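Okay, notes for the Grustine library night. I've got 15 minutes and I always talk too fast, so SLOW DOWN at the start. Say hello, thank Socorro Ayala for the invite, get the water bottle open before I begin.

Start with the bus story. When I moved to Innes I knew one person, my cousin Flor Nina, and she was away until March. I caught the same bus every morning for 8 weeks and never said a word to the woman who sat across from me. Then one day she had a tray of tomato seedlings on her lap and I asked what variety they were. That was it! That's how I found the garden, and it's pretty much how I found all my friends in town.

So the talk is about small talk with neighbours, and why I reckon we've let it go a bit. (Pause here. Somebody will laugh.)

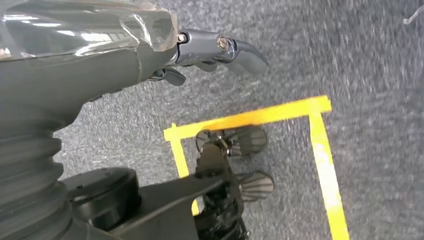

Next bit is the street in Rornton where I grew up. Everybody's mum knew what colour your bike was and whether you were meant to be on it. I hated that at 16, I'll admit it. These days I'd love someone to notice I've left my bins out. Tell the one about Mr next-door and the borrowed ladder, but keep it short, it ran long at Jadgate.

Ask the room: who here knows the first name of the person on each side of them at home? Hands up. Wait for it. Don't tease the ones with their hands down, because I was one of them.

Then the practical stuff. Ask a question you'd like the answer to (where'd you get that lemon tree, is that bakery any good). Go back the next week and mention it again. If it's a flop, wave anyway.

Town's got roughly 2,000 people in it, so you're going to see them at the shops whether you like it or not.

Finish with the seedlings. She gave me two of them, and I killed both, and she gave me another one. Then questions, and remind people the tea's out the back and the mugs need to go in the sink.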